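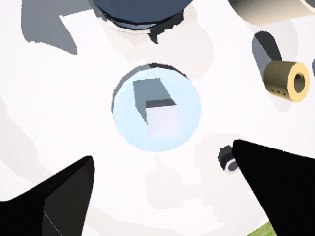 Furkley (ball game)

Furkley is an outdoor team game played with a small leather ball on a long, narrow grass field with a wall at one end. It comes from the town of Hercombe, and if you grew up there (I did) you probably played it before you could ride a bike. I've been adding to this article on and off for years, and what follows is the fullest version so far, last gone over on Sep 23, 2026. I still play, badly, for the Sirov second team, so please forgive me if the parts on defending get a little heated.

The name

Furkley is the name of the meadow where the game was first played, down by the mill race. People in town say "going up Furkley" when they mean going to a match, even though the meadow is downhill from pretty much everything. The longer name "Furkley ball" shows up in old match notices but I've never heard anyone use it out loud.

The field

A furkley field is called a strip. It's 141 feet long on the main Hercombe ground, and every other strip in the league is supposed to match it, although the Sirov one comes up short at the road end and we've all agreed to live with that. The width has never been fixed. The rule book only says the strip must be "wide enough for two sides to pass without quarrel," so visiting teams usually walk the sidelines before a match and grumble.

At the far end stands the wall, which has a painted band across it at shoulder height. At the near end there's a chalk line called the step. One team attacks the wall while the other guards it, and then they swap, a lot like innings in baseball. Between the two ends runs a second chalk line, the halfway, and most of the arguments in this sport happen within a stride of it.

Grass is normal. Reisinger put down an artificial strip a few seasons ago and it plays fast – the ball skids instead of sitting up, and your knees pay for it. Some players love it! I'm not one of them, but I can see why a club that used to lose half its home matches to mud would want it.

The ball

The ball is stitched leather over a cork center, small enough to close your hand around. New balls are hard and a bit slippery, so home teams like to break one in at practice the week before. The visiting captain gets to choose the match ball from the ones offered, and choosing takes forever. There's a lot of squeezing and sniffing and bouncing on the step.

How a match goes

Each side has nine players. The attacking team starts behind the step and tries to move the ball up the strip by throwing and catching. You can run with it as far as the halfway, but past that line you have to stop dead when you catch it and throw from where you stand. This is the bit newcomers find hardest. Your legs just want to keep going.

A hit inside the painted band scores three. A hit anywhere else on the wall scores one. If the ball touches the ground at any time past the halfway, the attack is over and everyone walks back to the step to start again. Defenders can knock the ball down or catch it out of the air, and they can stand wherever they like, but they can't hold on to anybody. (They do. All the time. Watch the elbows.)

A half-match ends when the attacking team has used up its 23 attacks. Then the teams trade ends and do it over. Because there's no clock, a match between two careful sides can stretch across a whole afternoon, and I've been at one that finished under the headlights of parked cars.

Ties stand. There was a tiebreak for a while, with one thrower from each team taking turns from the halfway, but the clubs voted it out after players complained that it felt like a different game.

Positions

The players nearest the wall on attack are called reachers. They need good hands and a short, snappy throw. Behind them come the carriers, who do most of the running, and then the stepman, who starts every attack and yells instructions that get ignored. The word stepman is used for men and women alike, and I know some younger players say "step" now, which seems fine to me.

On defense the only named position is the band guard, who stands right in front of the painted band and gets hit by the ball quite a bit. Good band guards tend to be tall. Great ones are stubborn. The rest of the defense shifts around depending on who has the ball, and clubs have their own names for the different setups. At Sirov we play something we call the gate, with two players pushed up onto the halfway and everybody else hanging back. It works beautifully until somebody throws over it.

History

Nobody wrote down how the game began, so anything you read about shepherds or monks is guesswork. The oldest rules we have are on a single sheet from the mill office, undated, and they already mention the wall and the step. They don't mention the halfway, so people may once have been allowed to run the whole strip. I'd love to have seen that.

For a long time Hercombe was the only place with a team, and matches were played between the upper and lower ends of town. Reisinger and Sirov joined in later, mostly thanks to people marrying out and taking the game with them, and a proper league followed. It has always opened in May, when the ground firms up.

Women played in the town matches from early on but weren't let into the league until Desta Berhe, a carrier from the lower end, turned up with a complete team and asked to be put on the schedule. She went on to captain Hercombe and has the highest career score in the record books, 3,939 points. I saw her play near the end of that run. She'd slow down so much before the halfway that you were sure she had lost interest, and then the ball would be gone. Kids in town still practice the Berhe stop, usually in the street and usually into somebody's hedge.

Crowds

Attendance goes up and down with the weather. The paid gate at last season's final was 318, and plenty more watched from the mill path, where you don't need a ticket and the view is better anyway. Spectators traditionally stay quiet while the ball is past the halfway and then make up for it.

There's a custom of clapping the band guard off at the end of a half-match, whichever team they're on. Visitors sometimes think this is sarcasm. It isn't, or mostly isn't.

Variations

Short furkley is the school version, with a softer ball and no running at all, and any wall will do as long as it hasn't got windows. Wet furkley is played on the meadow after it floods and has hardly any rules. There's also a two-a-side form that the Reisinger players use for training. They call it pairs, and it's a great way to learn how to catch with your weaker hand – I picked it up one winter and my catching did get better, though my throwing stayed where it was.

See also

Hercombe mill meadow
Reisinger ground
Rules of short furkley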